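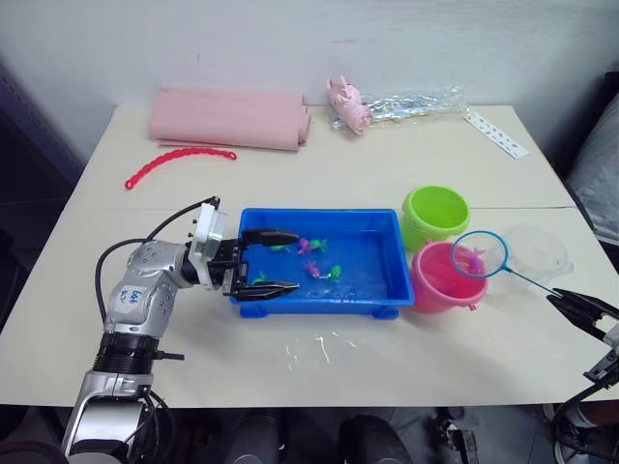

Gone fishing with Geert Van Rooij

November 18, 2018
By the Brotix newsletter desk

I'd been told to wear shoes I didn't mind getting splashed, and Geert Van Rooij says the same thing to me before I've even got my coat off. He runs the example-gathering side of Xaba, the learning project at Cetov, and he talks fast and with his hands (I've tidied up a few of his sentences, sorry Geert!).

So what do they do all day? They fish, mostly. Toy fish, a tray of water, a little net, two robot arms. "Every go is one example," he says. "The arms do the job, we save everything, the cameras and the joints and the grippers, and then we set it all out and do it again." A good session is 50 goes. His record is worse than that and he wouldn't let me print it.

I asked why water, of all things. "Have you tried picking up something that floats?" he said. "You touch it and off it goes. If you only ever teach the system with blocks that sit still, it thinks the whole world sits still. I want it to have seen things drift." 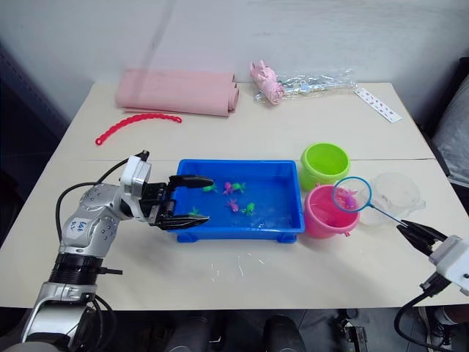 One in the net, held over the pink bucket.

The net was his idea, and he's very proud of it. A gripper that can hold a thin handle is halfway to holding a spoon or a brush, he reckons, and the learner has to work out that the useful bit is at the far end. "It took us 31 tries to get a first example I'd want to keep," he says. "And I was so happy I rang my mum."

What surprised me was how much he likes a bit of clutter. There's a toy chain along the back of the table, a rolled-up pink sheet, some plastic packaging, 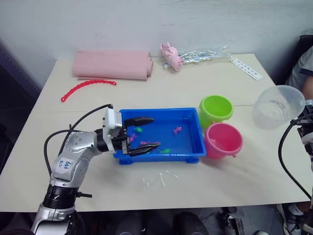 and he'd be cross with anyone who cleared it off. "Back in February we kept everything spotless, and then we took the system to Ukholm and it fell to bits the moment there was a mug on the table. So now the mess stays in."

And the bad goes, the ones where the fish gets away? He keeps those too, with a note saying what went wrong. We argued over this for quite a while, me thinking you'd only want the good ones, and him drawing on the back of my notebook to show me how a missed scoop followed by a second try is worth more to him than a clean one. I think he won.

Next on his list is pouring. He's already bought the towels.

Recent items
Pouring, stirring, spilling: plans for Xaba
Our 2 days in Ukholm
How we label a missed grasp
3 questions for new arm operators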